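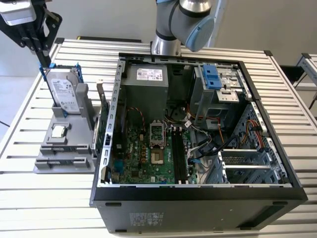 The case against the forever PC

Every few years somebody tells me the desktop tower is the sensible person's computer. Parts come out, parts go in, and the thing lasts as long as you have patience. I have owned 6 of them, and I have my doubts.

The pitch is easy to like with the side panel off. There's the power supply in its gray box, the green board, and the processor socket with its bracket up and the gold showing. A hard drive in a blue plastic caddy looks like something a child could fit. Lostik, which sells refurbished towers out of a warehouse in Meredith, leans hard on this. Its February catalog promises "a new machine inside the old one" for $225, with the work done in 30 minutes.

I'd like to know which 30 minutes. A drive swap, sure. But a processor has to suit the socket, and the socket is soldered to a board somebody picked years ago. Memory has the same problem. Change the board and you may be changing both, and by then the old machine is down to a steel box and a power supply whose label you now have to read very carefully. 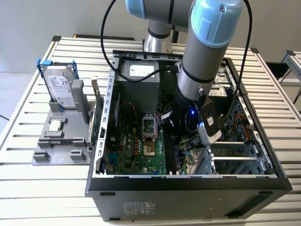 Gunnlaugur Kvaran

Then there's the socket itself. Sellers talk about dropping in a chip as if it were a slice of bread. Those gold contacts are tiny, and I've wrecked one board by being in a hurry with the lever down and the chip turned the wrong way. The seller, Jandness, wouldn't cover it. Fair enough, but the ad hadn't mentioned it either.

Cables are my other complaint. The red and black ones always seem to lie across the exact spot where you need your fingers, and laying the tower on its side helps only a little.

Lemumach, a rival shop, at least prints a list of which processors go in which board. It runs to 2126 entries. I searched it for the tower under my desk and got one match, a chip slightly slower than the one I have. I've ordered a bigger drive and left the rest alone.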